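Wivix Users Newsletter
24 September 2022
Bench Notes: wide jaw or narrow jaw, and a controller swap that ate the week

Quick one this month, deadline was yesterday and I'm typing this between runs.

So. Grippers. Last issue I promised a proper comparison of the two parallel jaws we keep arguing over, the Lilel wide and the Donia narrow. Same simulated arm, same kitchen, same table, same wrist camera mount. Only the hand changes. That was the plan anyway. Then the controller got updated in the middle and I had to throw out the first batch and start again, so the numbers below are from the second batch only. Please don't quote anything from the February post, it's a different contact model and the two don't line up.

Setup, for those who want to repeat it. 48 pick positions on the tabletop, 10 tries each, both hands. Object set is the standard small-parts set from the shared folder. Camera sits behind the wrist looking out over the fingers, fixed, no zoom. Lighting left on the default, hard edge and all. I know several of you turn shadows off to speed up rendering. Don't, for this test. The whole point is seeing whether the policy gets confused when half the table is a different brown from the other half.

Before each try the arm goes to its hover pose with the jaws open and waits. Check the view there before you start a batch, it takes ten seconds and it would of saved me a full evening. What you want is both fingers in view, clear table between them, nothing held. If one finger is missing your wrist offset is wrong and every number after that is junk. 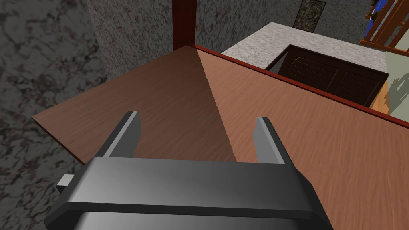
Anyway, results. The wide jaw is more forgiving sideways. You can come in a bit off center and it still closes on the part, where the narrow one pokes the top and knocks it over. Bigger difference than I expected. On the flip side the wide body is a pain near the table edges. That crossbar needs room, and the planner keeps rejecting approaches close to the raised trim as it thinks the hand will clip it. Sometimes it's right. Sometimes it's just being fussy, and shrinking the collision margin to 3 mm cleared up most of the false alarms without any new bumps that I could find in the logs.

Narrow jaw — much better on anything tall and close to something else. Also easier on the camera, less of the picture is taken up by the hand. If your policy is trained on wrist view only this matters more than the datasheet stuff.

Now the controller. Old one was plain position control, new one is the Jääskeläinen build with the softer closing ramp. I like it. Fingers slow down right before contact and light parts stop shooting across the table. Closing takes longer though, and if your script has a hard-coded wait it'll start lifting too early. Mine did. Symptoms: part gets halfway up, then drops, and you spend an hour blaming friction. Use the closed flag, not a timer.

One bug still open. After a reset the left finger sometimes starts at a slightly different angle from the right. Tiny, but it throws off the calibration check. Workaround is to open and close once with nothing in the jaws before the first try of a batch. Ugly but works every time so far. If anyone has a real fix send it over, I'd rather not ship the workaround in the next release.

Logs are up, 3,316 files in total counting the shakedown runs, all zipped under the usual place. Sorted by hand, then by position. The file names have a typo in them (grpper, no i) and I'm not renaming them now as the scripts depend on it. Sorry.

Still to do
— same test with the camera on the side of the wrist
— rubber pads on the narrow jaw, been asked for this by at least two groups
— cloth. Everybody wants cloth. Not before the contact model settles down
— a real table. Arm time is booked, the hands are still in the mail

If you run the test on your own setup, send the summary file and not the whole log please, my inbox fell over last time. Also say which controller build you used, top line, otherwise I can't put your numbers in teh table.

Next issue: side camera, and hopefully a shorter list of excuses.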